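Pratska カッティングボード用 木のオイルワックス 60ml
木の台所道具のための、無口な保護剤

商品コード 389
内容量 60ml(ガラス瓶、アルミ蓋)
成分 亜麻仁油、蜜蝋、カルナバ蝋
香り なし(油のにおいはします)
販売 道具店 Ivis

在庫あり。ご注文の翌営業日に発送します。

商品について

まな板を買う人は多いのに、まな板の油を買う人は少ない。うちの店の売上を見るかぎり、まな板が売れて油が出ないという状態が長く続いていて、世の中の木のまな板の大半はたぶん今日も喉が渇いています。この商品ページは、その状況に対する店主のささやかな抗議文を兼ねています。長いので、早く買いたい方はいちばん上の購入ボタンをどうぞ。読まなくても油の効き目は変わりません。

Pratska のオイルワックスは、亜麻仁油に蜜蝋とカルナバ蝋を溶かし込んだ、やわらかめの軟膏のようなものです。夏場はとろりとして、冬は指の腹で押すとやっとへこむくらいになります。8月に届いた瓶が半分液体になっていた、というお問い合わせを毎年いただきますが、不良品ではありません。冷蔵庫に一晩入れればもとの硬さに戻ります。ジャムの隣に置くときだけは、家族に一声かけてください。見た目がほとんど蜂蜜です。

使えるのは、無塗装の木と竹の道具です。まな板、木べら、しゃもじ、木の匙、カップをかけるスタンド、鍋敷き、すりこぎ。包丁の柄にも塗れます。ウレタンや漆で塗装されたものには必要ありません。塗っても染み込む先がないので、表面でぬるぬるしたまま、いつまでも乾かない不愉快な物体ができあがります。お手元の道具がどちらなのかわからないときは、水を一滴落としてみてください。玉になって居座れば塗装あり、じわっと色が濃くなれば無塗装です。

作っているのは Sverre Nordin さんという、もともと家具の仕上げをしていた方です。初めて連絡したとき、こちらは熱のこもった長いメールを三通送り、返ってきたのは「何本いりますか」の一行でした。ラベルに商品名と容量しか書かれていないのも、おそらく同じ理由によります。使い方を刷ってほしいとお願いしたこともありますが、「布で塗る」とだけ返ってきたので、詳しい説明はこのページで引き受けることにしました。

竹は木ではない、という話

竹は草の仲間です。植物図鑑の上ではそうなのですが、台所ではまず木製品の棚に並びますし、当店でもそうしています。分類に厳しい方からご指摘をいただいたことがあり、返す言葉もありませんでした。

油を塗る立場から見ると、竹と木の違いははっきりしています。竹は繊維が詰まっていて油の入りが遅い。ブナや桜のまな板に塗るのと同じ調子でたっぷりのせると、翌朝まで表面に残ります。竹の場合は量を半分にして、そのかわり拭き取ってからもう一度薄く塗る。手間は少し増えますが、仕上がりはさらっとします。

もうひとつ、竹のまな板の多くは細い板を何本も貼り合わせて作られています。弱いのは竹そのものより継ぎ目です。乾いては濡れ、濡れては乾きを繰り返すうちに、継ぎ目のところから細い筋が開いてくる。油はこの動きを緩やかにするもので、開いてしまった隙間をふさぐものではありません。名刺の角が入るほどの隙間があるなら、油より先に引退の時期を考えてあげてください。

使い方

1. 洗って、しっかり乾かす
いつもどおり洗い、立てかけて一晩おきます。表面が乾いて見えても、中はまだ湿っていることがあります。急いで日なたに出すと反ります。ドライヤーも同じです。待つのがこの作業の大部分で、塗っている時間はほんの少ししかありません。

2. 毛羽を落とす
手のひらで撫でて、ざらつくようなら目の細かい紙やすりを木目に沿って軽くかけます。新品なら省いてかまいません。長年使った板で刃の跡が深いものは、全部消そうとしないほうが無事に済みます。消えるころには板がずいぶん薄くなっています。やすりの粉は、固く絞った布で拭き取って、もう一度乾かします。

3. 布に取る
着なくなった綿のTシャツがいちばん向いています。キッチンペーパーは繊維が残るのでお勧めしません。瓶に布を直接突っ込まず、匙の背で小豆ひと粒ぶんをすくって布に移してください。突っ込んだ方の瓶は、だいたい底のほうに糸くずの地層ができます。

4. 塗る
木目に沿って、薄くのばします。表、裏、側面の順。いちばん吸うのは木口、つまり年輪の見えている切り口のところです。ここだけは二度塗ってください。表だけ塗って裏を塗らないと、板は律儀に反って抗議してきます。

5. 待つ
16分。これは Nordin さんの指定です。なぜ15分ではないのかと尋ねたところ、返事は来ませんでした。店で試したかぎり、多少過ぎても困ったことは起きていませんが、敬意を表してタイマーは16分にしています。

6. 拭き取る
乾いた布で、もう何もつかなくなるまで拭きます。ここで手を抜くと後日べたつきます。拭き取りが足りないというお悩みは多く、拭き取りすぎたというお悩みは一度も届いていません。

7. 休ませる
風通しのよい場所に立てて一晩。急ぎでなければ二晩。そのあいだはパンを切りたくても我慢していただくことになります。

立てる、かける、寝かせる

油の話をしていると、必ず置き場所の話になります。どれだけ丁寧に塗っても、流しの脇の水たまりに伏せてあったのでは、油のほうもやる気をなくすというものです。

まな板は立てる。接地するのはなるべく短い辺、できれば下に隙間のある台の上。木目が縦に通るように立てると水が抜けやすくなります。使うたびに乾かすのが面倒なら、二枚を交代で使うのが楽です。二枚目を売ろうとしているのかと言われれば、否定はしません。

カップスタンドは忘れられがちな道具です。刃物も当たらず、洗われることも少なく、台所の隅でただ立っている。ところが洗ったカップを伏せてかければ、しずくは棒を伝って付け根にたまります。黒ずみはたいてい、その付け根から始まります。年に何度か倒して、棒の付け根に綿棒で油をさしてやってください。ついでに裏返して底も。底に油を塗った記憶のある方は、かなりの上級者です。
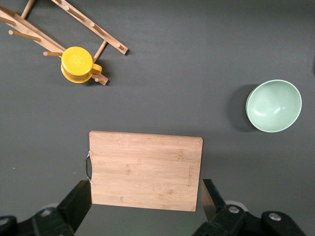
よくあるご質問

食用油ではだめですか。
塗ってはいけないという法律はありません。ただ、オリーブ油やサラダ油は固まらない油なので、木の中でいつまでも油のままでいて、やがて古い揚げ物のにおいを放つようになります。亜麻仁油は空気に触れると少しずつ固まります。この性質だけで選んでいます。くるみ油も固まる油ですが、ナッツにアレルギーのある方がいるご家庭を考えて使っていません。

どのくらいの頻度で塗ればいいですか。
水をはじかなくなったらです。毎日使う板なら月に一度ほど、たまにしか使わないなら季節の変わり目に。暦で決めるより、洗ったあとの水の様子を見るほうが確かです。

一瓶で何回使えますか。
店で使っている中くらいのまな板では、両面と側面を塗って11回で空になりました。木べらやしゃもじまで一緒に塗るとその分早く減ります。塗りはじめると楽しくなって家中の木を探し歩く方がいらっしゃいますが、その場合の計算はいたしかねます。

食洗機に入れてもいいですか。
だめです。油を塗った板も、塗っていない板も、だめです。

陶器や樹脂の器にも使えますか。
使えません。木と竹だけです。器がつやつやになったように見えるとすれば、それは油がのっているだけですので、洗剤で落としてください。

黒ずみやカビは落ちますか。
落ちません。塗ると色が濃くなるため、むしろ堂々として見えます。先に削るか漂白するかして、よく乾かしてからお使いください。

使った布はどうすればいいですか。
ここだけは真面目に書きます。亜麻仁油を含んだ布は、丸めておくと酸化の熱がこもり、自然発火することがあります。使い終えたら必ず水に浸し、濡れたままビニール袋に入れて口を縛り、お住まいの地域の決まりに従って捨ててください。洗って乾燥機にかけるのもおやめください。

蜂蜜のようですが、舐めても大丈夫ですか。
食品ではありませんので、お控えください。この質問は過去に複数の方からいただいています。

似た商品との違い

当店では Jistia のミネラルオイルも扱っています。あちらは無色透明でさらさら、待ち時間もほとんどなく、塗った直後から使えます。そのかわり固まらないので、洗ううちに抜けていき、こまめに塗り足すことになります。せっかちな方、道具の色を変えたくない方には Jistia、一度塗ってしばらく忘れていたい方には Pratska をお勧めします。

Tang の竹用クリームは現在欠品中です。柑橘の香りがよく、店主も好きなのですが、まな板に塗ると切ったものが何でもほのかにオレンジ風味になるという声がありました。大根で試した方の感想がとくに切実でした。入荷したら、まな板以外の用途で改めてご案内します。

保管について

蓋を閉めて、直射日光の当たらない涼しい場所に置いてください。開封後は表面に薄い膜が張ることがあります。油が空気に触れて固まったもので、匙でめくって捨てれば下は普通に使えます。瓶の口に油がついたまま閉めると、次に開かなくなります。閉める前に口をひと拭き。すでに開かなくなった方は、ぬるま湯に蓋を浸けてから、ゴム手袋で回してみてください。

お届けと返品

未開封のものは、到着から二週間以内であれば返品をお受けします。開封後はお受けできませんが、瓶が割れていた、中身が漏れていたという場合は写真を添えてご連絡ください。代わりの品をお送りします。

小さな瓶ですので、他の商品との同梱ができます。まな板と一緒にご注文の場合、備考欄に「塗ってから送って」とお書きいただければ、店で一度目の油を塗ってからお送りします。塗り代はいただきません。ただし乾かす時間が要りますので、発送は二日遅れます。急かされても16分は16分です。

道具店 Ivis
お問い合わせはページ下のフォームからお願いします。お電話は午後3時まで承ります。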